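Senwood confirms new celebrity skills competition for the autumn

30th July

Senwood has confirmed that it will produce a new celebrity competition series, The Long Bench, for broadcast from September. The series will be distributed by Gresard, which has acquired the rights outside the home territory under a separate agreement.

The format places well-known contestants in a working environment and requires them to learn a trade from the beginning. Contestants do not live on site and are not filmed outside working hours. There is no public vote in the opening stage of the competition. Eliminations during that stage are decided on marks awarded by a panel of trade assessors, and the marks are published in full after each episode.

The public vote opens at the semi-final. Votes may be cast through the programme's website only. Telephone and text voting will not be offered. Each registered viewer may vote once in each voting window, and the result is combined with the assessors' marks in equal proportion. The combined method also applies to the final. In the event of a tie, the contestant with the higher assessors' mark goes through.

The trades covered in the first series are bookbinding, upholstery, stone carving and clock repair. Contestants spend a fixed training period on each trade before completing a set task without help. The set tasks were drawn up by Rundus, the training company appointed to the series, and were tested with adult beginners before being approved. Rundus will also supply the tutors and the workshop safety staff.

The line-up will be announced in two parts. The first group of names will be released before the launch episode, and the second group will be introduced during the episode itself. Senwood does not comment on names that have appeared in the press or online, and will not confirm or deny individual contestants before the official announcement. Enquiries on this point will receive the same reply.

All contestants sign the same standard agreement — this covers rehearsal time, insurance, access to medical advice and the terms on which a person may withdraw. A contestant who withdraws before the semi-final will not be replaced. A contestant who withdraws after it will be replaced by the last person to have been eliminated, provided that person is available and has been passed fit to work.

Recording takes place at the Paredes studios, where Senwood has taken a lease on the main stage and the adjoining workshops. The launch episode, the semi-final and the final go out live. All other episodes are recorded in advance and edited on site. Subtitles will be provided for every episode, and audio description will be available on the recorded episodes from first broadcast.

The studio audience for the live episodes will be up to 1000 people. Tickets are free and are allocated by ballot. Applications must be made through the Paredes website, with a limit of 4 tickets for each application. Audience members must be aged 16 or over and will be asked to show photographic identification at the door. A ticket does not guarantee entry, and early arrival is advised.

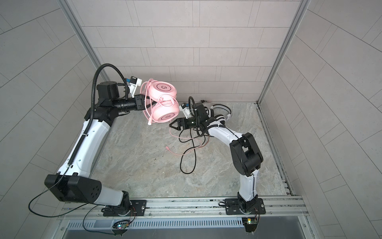
Two robot arms on an aluminium rail, in a tiled enclosure.

A companion programme, The Long Bench: Overtime, will follow each episode online. It will carry interviews with departing contestants, longer extracts from the training sessions and a breakdown of the assessors' marks. Gresard will make the companion programme available to its overseas partners as an optional addition to the main series.

The winner receives a prize fund to be donated to a registered charity of their choice. Runners-up also nominate a charity and receive a smaller sum on the same basis. Items made during the series will be sold at auction after the final — the proceeds will be divided equally between the nominated charities. Items judged unsafe for use will be excluded from the sale.

Notes to editors

The Long Bench is a Senwood production. International distribution is by Gresard.

The title should be written in full at first mention.

Preview access to the recorded episodes is available to accredited media on request. Preview material may not be reproduced, and results are embargoed until the end of broadcast.

Requests for contestant interviews should be sent to the Senwood press office after the line-up has been announced. Requests concerning ticket allocation should be sent to Paredes.

Ends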